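Household Studies > Working Papers > Kitchens
Browse Issues Authors Topics Submit
Filed under: Home & Everyday Life

4.2 What stays out on the counter 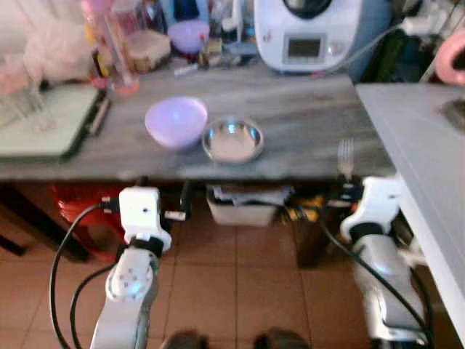 Golnar Abbasi

Figure 3. Two bowls and a fork at a marble-patterned counter, with a storage bin and a red stool underneath.

I went into the Bunville kitchens thinking I'd be writing about cabinets. I had a whole coding sheet for cabinets! But by May I was spending most of my time on the stuff that never makes it into one, and bowls were the worst offenders (my own kitchen included, I should say). Across the 179 homes we have 2,084 notes on items left out, and I kept coming back to the pages on bowls.

Look at the pair in Figure 3. One is light purple plastic, round and fairly deep, and the other is stainless steel, wider and lower, with a rolled rim. You couldn't stack those two neatly if you tried, and I think that matters more than people let on. When I asked folks why a bowl lived on the counter, a lot of them told me it "didn't go with the others." In the Rezaei interviews it came up so often that I gave it its own code, which I called the odd bowl.

Then there's the space under the counter, which I'd left off the first sheet completely. Figure 3 has a white plastic bin down there, partly filled with folded dark cloth, and a red stool tucked in at the left. So the open level is holding a seat and textiles, while the dishes stay up top next to an appliance with its cord running over to the power strip. My Flurnwood pilot form had one box for all of this, labeled "other," and it filled up in nearly 300 entries before I gave in and split it. The new categories are in Table 5, and I'm still not happy with where I put stools.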